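Teleoperating a Two-Finger Gripper: How to Record Demos You Won't Throw Away

I have a low opinion of most advice on this subject, including some I wrote myself. The usual pitch is that you put on the headset, move the arm around for an afternoon, and the robot learns the job. My first set with the Ramalho arm was 542 demos of table clearing. I kept 379, and I was being generous.

What you need
An arm with a gripper, some way to drive it (I use the Nikix hand controllers), a head camera, and things to pick up. Skip the foam blocks that come with the kit. A policy that can lift a foam block has told you very little about groceries.

Step 1. Write down the task in one sentence
"Pick up the apple and put it in the bowl." If you need the word "then" twice, split it into two tasks. The Drurnunum manual says long tasks are fine. Maybe they are for the people at Drurnunum.

Step 2. Practice with the recorder off
Do the task until you stop thinking about your wrist. For me that takes half an hour, and longer after lunch. Your first tries are full of little stops and corrections, and a policy will copy those as happily as the good parts.

Step 3. Choose your clutter
Put things on the table that the robot is supposed to leave alone. Lay one down on its side and stand another up. Move everything between demos, and I mean by a hand's width or more. People nudge a can half an inch and call it variety.

Step 4. Record the approach slowly
Come in with the fingers open wide, line up, close, wait a beat, lift. Watch the camera feed while you do it and keep your eyes off the real table.
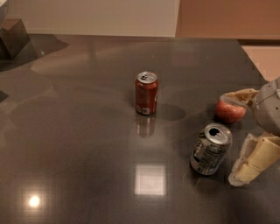

Round fruit is where I lose most of my takes. Close too early and it rolls; close too far up and it squirts out. Soft pads help a bit, though I don't believe the claims about them fixing a bad grasp. Shiny tables are another headache, as a reflected soda can looks a lot like a soda can to a small model. I would still record on one if that's what you have, as long as you also record somewhere dull.

Step 5. Throw things out the same day
Play each demo back at double speed. Delete any where you bumped something by accident or where the hand hid the object the whole way in. The Flunosska viewer has an auto-score button. I tried it on 100 demos and disagreed with it too often to keep using it.

Step 6. Train early
Train on a small batch before you record the rest. Then run 8 trials with the objects in spots you never recorded. If it fails all of them, go back to step 3 before you blame the learning rate.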